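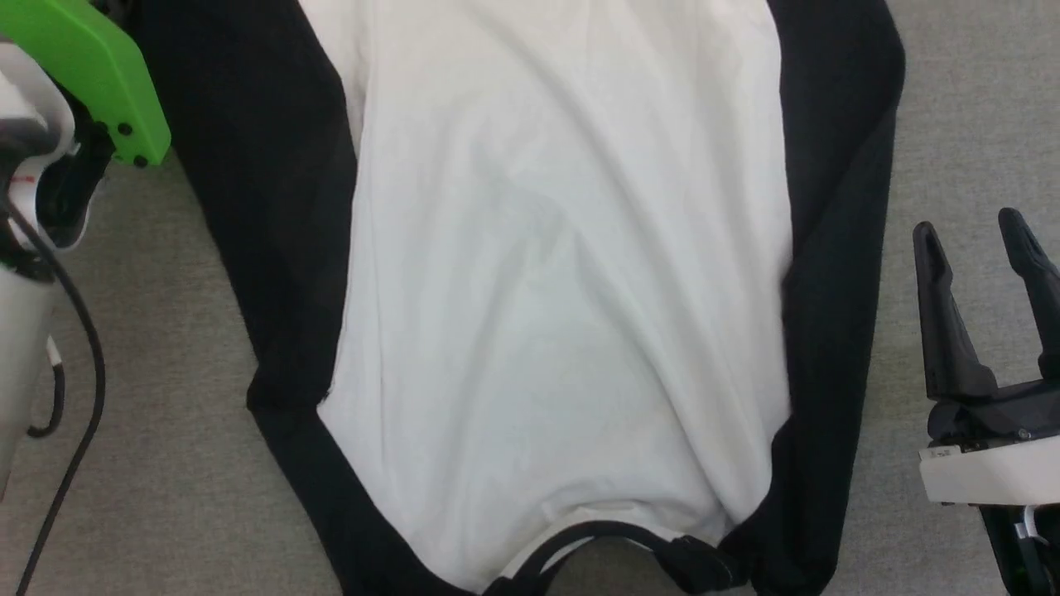

Ustoma User Forum
Maintenance and Setup – Garment Cells
Thread: Right gripper closes late after finger replacement, floor-level folding

sykora_cell2
Posted Aug 4, 2026
Good morning. Our site operates a two-arm folding cell, which works at floor level on low-pile gray carpet. We replaced both fingers on the right gripper in June, following the procedure in the Ustoma service manual. The left gripper was not changed.

The right gripper now closes noticeably later than the left on the first sleeve pick. The fault appears mainly with long-sleeved raglan shirts laid flat with the collar toward the operator side. On short-sleeved garments the two sides remain in step. The counter reads 574 cycles on the new fingers.

The following has been checked:
Finger screws at the specified torque
Firmware the same on both arms
Homing routine completed without error

Guidance would be appreciated before we open a service request.

allo_support_desk
Thank you for the clear report. Please confirm whether the open-width value was taught again after the replacement. Homing does not update this value. If the old figure remains in the file, the controller will expect the fingers to be in a different position and the close command will appear late.

sykora_cell2
The value was not taught again. The manual lists that step under "new gripper" and not under "new fingers", so our technician passed over it.

millrow_maint
I must respectfully disagree with the support desk. A wrong open width would show on every garment. The original post states that short sleeves are not affected. I would examine the cable first. On a long sleeve the arm travels farther out, and a cable with too little slack will pull at the end of that travel. Our cell had the same complaint and the controller file was correct throughout.

allo_support_desk
The point about travel is a fair one. However, the short-sleeve program on this cell uses a wider approach and a slower close, and it can conceal an error in open width. Our recommendation remains to teach the value first. It requires no tools.

cernach_line_b
Both checks are worth making. May I add a third? Carpet height. Our cell at Cernach was set up on a hard floor and later moved to carpet. The fingertips touched the pile before reaching the fabric, and the controller held the close for a moment on contact. We raised the approach height by 2 mm and the delay disappeared. New fingers may sit slightly lower than worn ones.

millrow_maint
I would not raise the approach height until the cable has been ruled out. A higher approach on thin knit fabric leads to missed picks, and the operator then has two faults to trace.

cernach_line_b
That has not been our experience, but I accept that our garments are heavier.

sykora_cell2
Thank you all. The results of our checks are given below, in the order performed.

1. Open width taught again on the right gripper. The delay became shorter but did not disappear.
2. Right arm cable inspected with power off and locked out. The clip nearest the gripper had been closed too far up the cable. It was moved back to give more slack.
3. Approach height left unchanged.

After step 2 we ran 7 long-sleeved shirts. Both grippers closed together on each one. I cannot state which correction matters more, as we did not return the open width to its former value.

allo_support_desk
Thank you for reporting back. A request has been sent to the documentation group to list the open-width step under finger replacement as well. Please keep a copy of the former controller file in case it is needed.

millrow_maint
I would also suggest marking the correct clip position on the cable with tape – ours moved again at the next service.

sykora_cell2
Agreed. The position will be marked on both arms at the next planned stop.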